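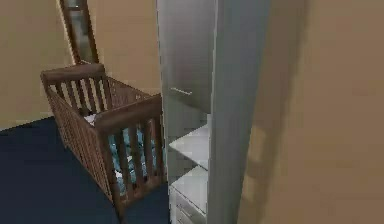 工作记录 2020-08-24 木工间

今天继续做亚麻籽油和虫胶的比较。上次写的内容比较乱，Maritza Paucar 看了以后说，她不知道哪一块样板是哪一次刷的。所以这次我尽量写清楚。我的中文不是母语，如果有的句子不自然，请直接在旁边改，我会学习。

先写目的。我们要给小型的室内家具选择一种表面处理，要求是：味道小，坏了以后容易修补，不需要喷漆房。暂时只考虑三种：煮过的亚麻籽油、脱蜡虫胶、水性清漆。水性清漆这一种由 Nilton Correa 负责，他有自己的本子，我这里只写前面两种。

木料

山毛榉，从 Prudier 买来的那一批，在架子上从七月放到现在。切成小板，一共26块，每块背面用铅笔写了号码。请不要用记号笔写号码，因为上次记号笔的墨水被酒精溶解了，颜色走到正面来，有两块样板因此作废。

刨平以后打磨。我先用120目，然后180目，最后240目。打磨到240目以后，我用湿布擦一遍，让木毛站起来，等它干，再用240目轻轻磨一次。这个步骤 Efraín Arboleda 认为对油没有必要，只对水性的材料有必要。我还是做了，这样两组的开始条件是一样的。他的意见我记在这里，以后可以单独试。

虫胶的配制

用片状虫胶，脱蜡的，牌子是 Stirnska。酒精700毫升，放在玻璃瓶里，盖子里面垫一层蜡纸，不然盖子会粘住，打不开。昨天晚上放进去，今天早上摇了几次，底部还有一点没有化开的，像软糖。我没有加热。到中午全部化开了，用尼龙滤网过滤一次，网上留下一点树皮的碎片和灰。

颜色比我想的深。标签上写的是“浅金色”，可是在瓶子里看像浓的红茶。刷到木头上以后是比较暖的中等棕黄，可以接受。Darius Mockus 建议下次买漂白过的，但是漂白过的放久了会不容易干，我以前有过不好的经验。先不决定。

刷虫胶

第一层用宽的软毛刷，蘸得不多，顺着木纹走，一次走到底，不回头。我回头了一次（13号样板），马上看到刷痕，像梳子梳过。这一块我没有重做，留着给大家看。

第一层到第二层之间等了一个小时。手指摸上去不粘。用400目轻轻磨，砂纸上出现白色的粉，说明已经够干；如果砂纸堵住，成为小的硬块，就是太早。第二层、第三层一样。最后一层以后不磨。

湿度的问题：上午下了雨，窗户开着，我忘记关。第二层刷完以后，靠窗的几块表面发白，好像有一层雾。我先以为是蜡没有去干净，后来想是水气。用布蘸一点点酒精，很快地擦过去，雾就消失了，大部分恢复正常。有一块没有完全恢复，角上还看得见。结论：下雨天关窗，或者不刷。

亚麻籽油

油是 Dlamini 的，铁罐，上次开过，油面上结了一层皮。我把皮挑出来，下面的油是清的，可以用。用旧棉布涂上去，多涂一点，等二十分钟，再用干净的布把多余的全部擦掉。“全部”两个字很重要，Wilson Arango 上个月做的那块板没有擦干净，到现在摸上去还是粘的，灰尘也粘在上面。

擦过油的布：请摊开晾在外面的铁栏杆上，一块一块分开，或者泡在有水的铁桶里。不可以揉成一团丢进垃圾桶，它自己会发热，可能着火。今天下班以前我看到桶里没有水，我加了水。请每个人用完以后看一下。

第一次涂油以后颜色变深，木纹很清楚，我个人更喜欢这个样子。缺点是慢。明天再涂第二次，然后至少放一个星期才能做测试。

初步的观察

虫胶这一组：干得快，一天可以做完三层。表面有光，对我来说有点太亮，可以用细钢丝绒加蜡把光降下来，这个还没有做。怕酒精，也怕热的杯子。
亚麻籽油这一组：没有刷痕的问题，初学的人也能做好。味道比虫胶重，而且味道留得久。虫胶的酒精味到下午就闻不出来了。

我做了一个简单的水滴试验，只做虫胶，因为油还没有干。滴一滴水，放十分钟，擦掉，没有痕迹。放一个小时，有一个浅的白圈，过了一段时间白圈变淡。放一夜的试验今天晚上开始，滴在21号和22号上，上面扣了塑料杯，请不要移动。

关于圆边和竖条

平的板容易，真正的家具上有很多棱角和窄的地方。我找了一段旧的栏杆来练习，竖条之间刷子进不去，胶流到下面的角里，积成一滴，干了以后像琥珀。Efraín 教我的办法是先刷竖条的侧面，再刷正面，最后刷横档，每次刷完一根马上看下面的接头，用干的刷尖把多余的吸走。我照这样做了第二段，好很多，但是花的时间是平板的几倍。

另一个办法是组装以前先刷零件，榫头用胶带包住。Nilton 喜欢这个办法。我担心组装的时候夹具会压坏表面。可以在夹具和木头中间垫软木片试一试，软木片在第二个抽屉里，已经不多了。

圆的边上，砂纸很容易把虫胶磨穿，露出木头。磨边的时候我现在不用磨块，只用手指压着旧的砂纸，一两下就停。

工具

软毛刷用完用酒精洗，然后把毛理直，挂起来。不要立着放在杯子里，毛会弯。如果刷子变硬了，不用丢，在酒精里泡半天，它会重新变软，这也是虫胶的一个好处。
玻璃瓶上我写了日期和浓度。配好的虫胶超过六个月请不要用在正式的东西上。

小的打磨机吸尘口松了，用胶带固定着，能用，但是漏灰。Zusovance 的目录里有这个零件，我已经把那一页折起来，还没有订。订以前请 Wilson 确认口径，我量的时候卡尺的电池没有电了，用直尺量的，不太可靠。

没有解决的问题

一，虫胶上面能不能再上水性清漆？Nilton 的本子里写可以，前提是脱蜡。我想用多余的样板试三块，划格子，贴胶带，看会不会掉。

二，油的那一组，打磨到240目还是停在180目？有人说磨得太细，油吃不进去。我看不出区别，但是我也没有180目的样板可以比较。应该早一点想到。

三，样板放在哪里。现在放在窗下的架子上，下午有太阳直接照到，颜色可能会变。Maritza 同意把她的柜子下层借给我们，明天搬过去。虫胶的和油的中间要隔一张纸板，油的那组不要叠放，下面垫小木条，让空气通过。

明天要做：看水滴，擦掉，写结果。第二次涂油。找一块没有用过的山毛榉，只打磨不处理，作为对照，我这次忘了留。

补充一句，晚上六点：靠窗的样板里有一块的雾又回来了一点点，是角上没有恢复的那一块。窗户是关着的。我不明白为什么，先拍照，明天再问 Darius。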